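3.2 Layout of the opened tower

The disassembly sequence used at the Prorkum refurbishing site begins with the case on its side and the open face up. In this position the motherboard can be reached from above, and the drive bays can be entered without turning the case again. Site records list 90 towers processed in this way, of which 55 were returned to use with a replacement drive.

Two features of the interior govern the order of work. Cables are the first: the drive leads hang close to the bay and have to be moved aside before a drive is inserted. The second is the use of blue plastic for parts meant to be handled during service. Figure 4 gives a close view of a blue frame with a green circuit board and rows of gold pins (a), and the open tower with a 1.0TB hard disk drive held above the table, a blue rail along one side of it (b).

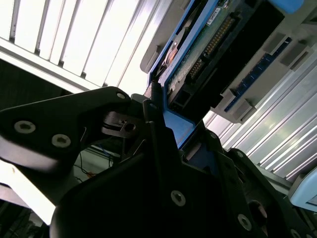
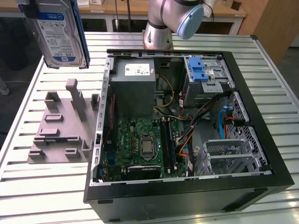
Figure 4. Blue plastic parts and circuit boards: (a) close view; (b) open tower and 3.5-inch drive.

Radulović disputes the value of color as a guide, arguing that technicians who rely on it tend to overlook fasteners of plain metal, and that a printed sequence fixed to the bench would serve better. Pestareck reports the opposite for mixed batches, where the printed sequence rarely matched the model on the bench. The Monia protocol adopted in this study uses both. Blue parts are released first, after which the remaining screws are checked against the sheet for that model. A tower not closed within 30 minutes is set aside and recorded as incomplete.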